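Mi primera placa base, a los cincuenta y tantos

16/12/18

Confieso que llevo un mes con la mesa del comedor perdida. Todo empezó en el mercadillo de Plunstead, donde mi vecino Ebuka Danladi me convenció para comprar una torre vieja por 9 euros (¡nueve!, me costó más el aparcamiento). Yo solo quería una caja para guardar discos duros. Ebuka la abrió allí mismo, soltó un silbido y ya no hubo manera de volver atrás.

Y es que abrir un ordenador de oficina tiene algo de abrir una despensa ajena. Lo primero que busco siempre es la memoria, que se cambia en un momento y da mucha alegría -- y lo segundo, el procesador, que me da muchísimo más respeto.
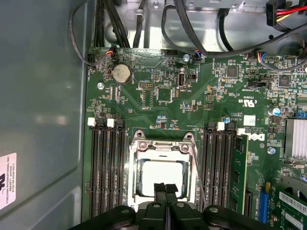
El zócalo vacío, con un banco de ranuras de memoria a cada lado y un único módulo puesto, en la de más a la derecha.

El zócalo es lo que me quita el sueño. Tsung-han Tsai, que da un taller de reparación en Fitthorpe, me enseñó a levantar la palanquita sin miedo y a apoyar el procesador sin apretar, dejándolo caer por su propio peso. Los contactos, ni mirarlos con el dedo. ¡Y yo que iba con el destornillador como quien va a podar!

Ahora ando buscando un procesador de segunda mano y 2 módulos más. En Trurkcombe hay una tienda que los tiene en cajones, mezclados, como los botones de una mercería, y el sábado de rebajas ya me guardo para julio.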